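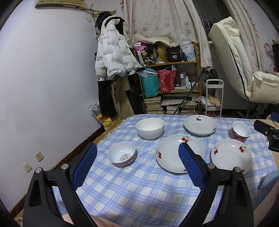 *Lectura: 2 min*

## Poner la mesa con la pinza de mano: guía rápida para el club

Va para los que entran en noviembre en el grupo Bulero. Lo escribo con prisa, si algo no se entiende preguntad en el canal.

La tarea de esta temporada es la vajilla. Platos y cuencos, sobre mantel, con la pinza de mano de dos dedos. Cada demo que grabamos acaba en la carpeta del proyecto Suvevano y de ahí al entrenamiento.

### Antes de empezar

- Tornillos de los dedos. Apretados, pero sin pasarse.
- Almohadillas azules limpias. Con grasa patinan en la loza.
- Mantel estirado. El de cuadros azules y blancos nos va bien, pero una arruga debajo de un plato y adiós toma.
- Batería y tarjeta. Mínimo 5 GB libres.

### Colocar la vajilla

Mezclad formas. Un plato grande y plano delante, en el centro, y lo hondo hacia el fondo. Con los platos de cerezas el modelo aprendía a buscar el dibujo rojo en vez del borde, asi que meted siempre algún cuenco blanco liso. También vale el que lleva el logo negro por dentro.

Dejad hueco entre piezas — un dedo abierto tiene que caber sin empujar al vecino.

### La toma

1. Pinza abierta, por encima de la mesa. Un segundo quieta.
2. Bajar despacio hacia el borde de la pieza. Un dedo dentro y otro fuera si es cuenco.
3. Cerrar hasta que la almohadilla ceda un poco. Solo un poco.
4. Levantar recto, mover, posar. Nada de arrastrar.
5. Abrir y retirarse hacia arriba, no hacia el lado.

Los platos planos son lo peor. Entrad casi en horizontal por el borde, con la muñeca baja. Si no sale a la segunda, parad y empezad toma nueva. Las tomas con cuatro intentos no sirven y luego hay que borrarlas a mano.

### Guardar

Nombre de la tarea, guion bajo, numero de toma. Sin tildes ni espacios, que el script de Gaso se atraganta. Llevamos 620 tomas buenas de cuencos y solo 192 de platos planos, o sea que ya sabéis qué toca.

### Fallos típicos

- **La pieza gira al levantarla.** La cogéis lejos del centro.
- **El dedo tapa el plato entero.** Acercaos por el otro lado.
- **Se desliza.** Limpiad almohadillas, otra vez.
- **Toma cortada.** Tarjeta llena, casi siempre.

Pendiente: apartado de apilar cuencos. Lo subo cuando tengamos la versión nueva de los dedos.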